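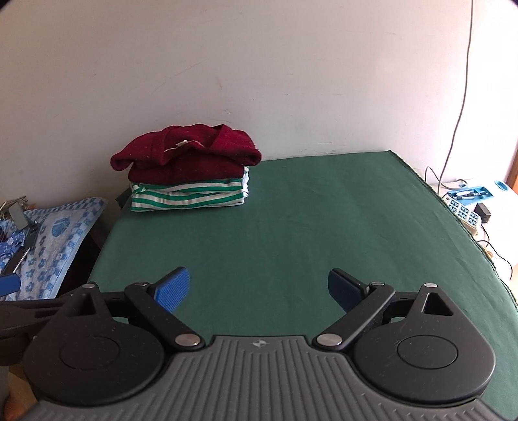

Figure 6.1 Folded clothes stacked on a cloth-covered table, with a maroon fleece-like garment on top.

Household Skills > Clothing and Laundry

Chapter 6
Folding and Stacking

Clothes spend most of their lives put away. A sweater may be worn one day in ten and sit on a shelf the other nine, so the way it is folded has a lot to do with how it looks when it comes out again. This chapter covers the fold, the stack and the surface you work on.

Start with the surface. A bed is soft and sags under your hands, and a fold made on it tends to drift. A table is better. If the top is rough or has been used for food, spread a clean cloth over it first and smooth it out toward the edges. A few shallow wrinkles in the cloth do no harm. In Figure 6.1 the cloth is dark green, and pale lint will show up on a color like that, so shake it out between loads.

Next, think about thickness. A thin knit can be folded in thirds and then in half, and it will lie flat. Fleece and other fuzzy fabrics push back. The top garment in the figure rises into rounded peaks, and its ends droop past the layers under it. Thick items like this one go at the top of a stack – a bulky piece lower down makes everything above it lean.

Striped garments are useful to practice on. The green and white stripes in the figure run across the front of the fold and dip a little. When you fold a striped shirt of your own, compare the stripes on the upper layer with those below. If they slope, open the last fold, pull the fabric level and fold again.

Ga-eun Ryu ran the linen room at a guesthouse in Drarkcombe and taught new staff with a single rule: fold to the shelf. She had them measure the shelf before they touched a towel. Hers were 40 centimeters deep, and a stack that came out past the edge was taken down and done over. Section 6.2 uses her method, with a worksheet for measuring your own shelves.

Lint is treated in Section 6.3. Dark fleece picks up pale specks easily, and brushing before folding takes less time than brushing after.

Before you read on, take one stack from a drawer at home and write down the order of the items from top to bottom. Keep the list. You will need it for the exercise on page 70.

Words to know
Bulk – the thickness of a garment once folded
Face – the side of a fold that points toward you on the shelf
Nap – the raised surface of a fuzzy fabric

Related chapters
Sorting a Mixed Load
Drying Indoors in January
Care Labels and What They Mean
Drawers, Shelves and Hangers

Last updated: March 2025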